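*Last updated 28 September 2021*

## Part 2: Laying the drip line and setting the timer

OK, so by now you've read Part 1, you've picked your bed or your hedge or whatever it is you're sick of watering by hand, and the Flevora kit is open all over the patio. Good! Mine sat in the garage for most of July while my poor hydrangeas got the hose whenever I remembered them, so you're already doing better than I did.

I wrote this after putting in my own system and then redoing half of it. The printed sheet in the kit is fine as far as it goes, but it skips from "connect the supply" to "enjoy your garden" in a way that made me want to throw it in the compost. What follows is how I do it now.

### Before you start

You'll want these within reach:

- the roll of main tubing (the thick black stuff)
- the thin feeder tubing
- the bag of Vellus connectors: elbows, tees, straight joiners, end caps
- the drippers
- the ground stakes
- the Gollell timer and a fresh set of batteries
- the filter and the pressure reducer, which come in the same little bag
- pruners or sharp scissors
- the hole punch
- a mug of hot water
- a tape measure

The mug of hot water isn't for tea, although by all means make some. You dip the ends of the tubing in it so they soften up and slide onto the connectors. I fought with cold tubing for an entire evening before a neighbor told me about that over the fence, and my thumbs were sore for days.

**Note:** If the day is sunny, unroll the main tubing on the driveway or the lawn and leave it there through lunch. It relaxes and quits trying to coil itself around your ankles.

### Connecting to the faucet

1. Turn the faucet off all the way. Take off whatever hose or splitter is on there now.
2. Look inside the faucet thread. If there's an old rubber washer stuck up in there, pick it out with a small screwdriver. Mine had two of them jammed together, no wonder it always dripped.
3. Screw the Gollell timer onto the faucet by hand. Hand tight is plenty. Put the wrench down!
4. Screw the filter onto the bottom of the timer. Check the arrow on its side. It should point away from the faucet.
5. Screw the pressure reducer onto the filter. It has an arrow too.
6. Add the tubing adapter last.
7. Open the faucet a little and look for drips at every joint. A bit of plumber's tape on the threads fixes most of them.

**Caution:** Don't leave out the pressure reducer, even if your water pressure seems kind of feeble. Mine seemed feeble. Then the whole street stopped watering at night, the pressure came up, and the drippers shot off into the flower bed like popcorn. I'm still finding them.

**Caution:** If you fill a dog bowl or a kids' pool from the same faucet, put a two-way splitter on first and hang the timer from one side. Many places also require a backflow preventer on any outdoor watering line. Look up the rule for your town, and if you do need one, it goes where its own instructions tell you to put it.

### Laying the main line

Now for the part I like. Walk the bed first, with nothing in your hands, and figure out where the line wants to go. I try to run it a little way behind the front row of plants, where the leaves will hide it by the middle of summer.

1. Start at the faucet and work outward. Lay the tubing loosely on top of the soil, with some slack in it. It shrinks on cold nights and a tight line will pull itself apart at the joints.
2. Where you need a sharp corner, cut the tubing and put in a Vellus elbow. Gentle curves don't need one. If you see a crease forming, it isn't a gentle curve.
3. Where the line has to split, use a tee.
4. Push each connector in until the tubing meets the collar. Give it a tug. If it moves, dip the end again and push harder.
5. Pin the line down with stakes as you go, and put one on either side of every elbow.
6. Leave the far end open for now.

My longest run goes down the side fence and back behind the shed, and I got greedy with it. The guide sheet for my kit says to keep any single run under 400 feet. I came in at 329, all pleased with myself, and it works, but I can tell the plants at the far end are getting the leftovers. If you've got a long thin yard like mine, put the faucet connection in the middle with a tee and send a line out each way. I wish I'd done it like that and one of these winters I'm going to pull it all up and do it over (I say this every winter).

If the line has to cross a path, don't just lay it across and promise yourself you'll remember. You'll trip on it with a tray of seedlings. Dig a narrow slot alongside the edging or run the tubing through a scrap of rigid pipe under the pavers.

Same goes for the property line. Keep your tubing, your stakes and your water on your own side, and have a quick word with whoever lives next door before you start digging along a shared fence. Five minutes of chat saves a whole lot of sulking later. While you're at it, make sure you know where any buried cables and pipes run. In the US you can call 811 before you dig, and it's free.

### Flushing the line

You will be tempted to skip it. I was, and I spent the next weekend poking grit out of drippers with a sewing needle.

1. Check that the far end of the line is open, and aim it somewhere you don't mind getting soaked.
2. Set the timer to manual and turn the faucet on.
3. Let it run until the water comes out clear, with no flecks of soil or shavings of plastic in it.
4. Turn it off and fold or cap the end.
5. Turn it back on and walk the whole length, looking for wet patches.

If you find a leak at a connector, turn off the water, pull the joint, trim a little off the tubing with a nice square cut, and push it back together. Chewed or ragged ends are nearly always the culprit.

I do my punching and dripper work only after the flush, when I know the line is sound, and I usually break for a sandwich in between. You've been bent over long enough at this point. Go in, wash your hands, sit on something that isn't a bucket.
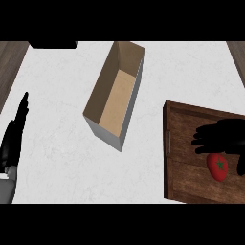
### Adding the drippers

1. Start with the plant closest to the faucet.
2. Hold the punch straight up and down on the main tubing and press until you feel it pop through. Twist it a bit as you pull it out.
3. For a plant right beside the line, push a dripper directly into the hole. You should feel a click.
4. For a plant farther off, push a barbed joiner into the hole, cut a piece of feeder tubing to reach, and put the dripper on the other end with a small stake to hold it.
5. Set the dripper out near the edge of the root ball. Right up against the stem is asking for rot.
6. Move along to the next plant.

Big shrubs do better with a dripper on each side. Little bedding plants can share. Anything that likes it dry (my lavender, bless it) gets nothing at all, and it's never looked happier.

**Note:** Punched a hole in the wrong place? Everyone does. There are goof plugs in the connector bag, tiny things that look like a golf tee somebody sat on. Push one in and pretend it never happened.

### Setting the Gollell timer

I'll be straight with you, the buttons are fiddly. Read through these steps once before you press anything.

1. Put in the batteries and wait for the screen to settle down.
2. Hold **SET** until the clock blinks. Change the time with the arrows and press **SET** again. Watch for the little PM, or you'll be watering at dinner time and wondering why.
3. Press **START** and choose when you want it to come on. I like early morning, before the sun's on the bed.
4. Press **RUN** and choose how long. I began with 40 minutes.
5. Press **DAYS** and choose how often. For established shrubs I'd go for every third day and see how they do.
6. Press **SET** one last time. If you walk off without doing this, it forgets everything you told it.
7. Open the faucet all the way and leave it open. The timer does the shutting off from now on.

My 40 minutes suits heavy clay. If your soil is sandy, the water goes straight down past the roots, and you'll do better with shorter runs more often. The morning after your first cycle, stick a trowel in beside a plant and have a look. Damp a hand's depth down is what you're after. If it's soup, cut back.

### The soil sensor, if you bought one

The Lumenta sensor is sold separately, and you can run everything above without it. I have one by the hydrangeas. Push it in halfway between a plant and its dripper (put it right under the dripper and it'll tell you the bed is soaked when everything else is parched), plug the cable into the side of the timer, and look for the leaf symbol on the screen. When the leaf is there, the timer skips a cycle if the soil's already wet.

**Caution:** Don't hammer it in. If the ground's hard, make a slot with a trowel first, slide the sensor in and firm the soil back around it.

### Covering up

Run the system for a week before you put mulch over anything. I know it looks like spaghetti out there, but leaks are a whole lot easier to find on bare soil. Once you're happy, spread your bark or leaf mold over the main line and leave the drippers poking out where you can see them.

Draw yourself a rough map, too, with the tees and elbows marked, and keep it with the spare connectors. Mine's taped inside the shed door. It has saved me from putting a spade through the line more than once, and the one time I didn't check it is how I came to know so much about straight joiners.

Part 3 covers draining the line and bringing the timer indoors before the first hard freeze.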